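27 April 2018
Josphat Biwott

Section 4. Putting the Kokel shelf unit together

You have by now unpacked the Kokel, found the bag of screws, and lost one of them under the stove. Good. Everyone is at the same stage.

Before you start

Clear a patch of floor longer than the unit is tall. The Kokel goes together lying on its back and gets stood up at the end, and plenty of people have built one beautifully in a hallway where it could never be raised.

You need a screwdriver, a rubber mallet and a pencil. The hex key in the bag will also do the job, in the sense that a teaspoon will dig a pond.

1. Lay both side panels flat, finished face down, with the drilled edges toward each other. The panel stamped 716 goes on the left.

2. Push the 16 dowels into the side panels by hand. Tap any stubborn ones with the mallet. If a dowel sits proud by more than the thickness of a coin, pull it out and blow the dust from the hole.

3. Fit the bottom shelf first, then the top. Leave the middle shelves alone for now, however tempting they look.

CAUTION: Do not tighten anything yet. Finger-tight only. Owners who tighten at step 3 get to meet step 3 again.

4. Measure corner to corner, both ways. When the two numbers match, the unit is square. When they don't, lean on the long corner and swear mildly until they do.

5. Now tighten, going around the corners in turn, a little at each.

A word on printed instructions. The folded sheet in the Kokel box is drawn for the older Golta model, which had one fewer shelf and a different idea of which way was up. Where the sheet and this guide disagree, go with the guide. Where both disagree with the screw holes, go with the screw holes.
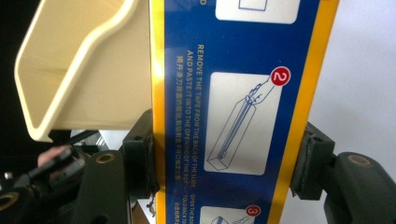
Chege wrote in to say that step 4 should come before the top shelf goes on, and that he has built three of them that way without a wobble. We tried it. It works if a second person holds the sides, so if you have one of those, go ahead.

6. Slide the back board into its groove from the top. It should move with a steady push. If it jams halfway, go back to step 4 and be truthful about your numbers.

7. Stand the unit up, lifting from the side panels and never from a shelf. Drop in the middle shelves.

8. Fix the wall strap to something solid. Plaster on its own is not solid — it only looks that way until the first row of books.

NOTE: The strap kit is part 2852. If yours was missing from the bag, the Gandance counter will hand you another without asking for a receipt, or at least they did in October.

Doors and hinges are in Section 5. Have some lunch first.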